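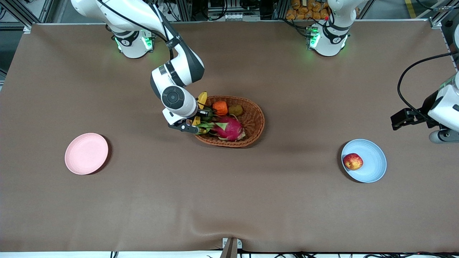
Session Tokens in Shared-Device Apps: A Second Look at the Kouris Claims
Efthymia Makris and Stavros Politis
Project report, submitted 2018-06-01

1. Why we picked this

Kouris is a small login library for mobile apps. Its readme says a stolen session token is "useless within minutes" because the token is tied to the device and expires after 10 minutes. Two of the apps used on our campus, Kaso and Urance, rely on it. We wanted to know if the claim holds on a tablet that several people sign in to during the same day. We doubted it before we began, and the reader should keep that in mind.

2. Setup

We wrote a small test server, Mornach, that accepts logins the way the Kouris documentation describes. All accounts were ours and no real user data was touched. A script signed in, signed out and then replayed the old token from the same tablet. It did this 2000 times with the default settings. We then repeated the run with the "strict" option turned on.

3. Results

With the defaults, 117 replayed tokens were accepted after sign-out. All of them were still inside the expiry window, so in the narrowest sense the library did what it promises. But the user had pressed "sign out" and seen a message saying the session was over. It wasn't over on the server. The sign-out call is sent once, in the background, and if it fails the app says nothing and does not try again.

With strict mode on, none were accepted. The documentation mentions strict mode in one line near the bottom and does not say what it costs. In our runs it made every request wait for a server check, and the app felt slow on campus wifi. We suspect most developers would turn it off again.

The device binding worried us more. The device ID is made when the app is installed, so everyone who shares the tablet shares the ID. Binding a token to it does nothing against the next person in line – the very case we were asked to study.

4. What we can't say

We tested one version on one tablet. Our server is not the one Kaso or Urance runs, and either team may have added checks of its own. We wrote to both in November and got one reply, which pointed us back to the readme. We also never worked out why the failed sign-out calls came in bunches. Stavros blames the wifi, Efthymia blames our script, and the logs support either view.

5. Suggestions

Retry the sign-out call until the server confirms it. Do not show the "signed out" message before then. Make a new ID for each login, and move the strict mode notes to the top of the page.

The test script and raw logs are in the course folder under mornach-final. Use the second log file, as the first has the wrong clock setting.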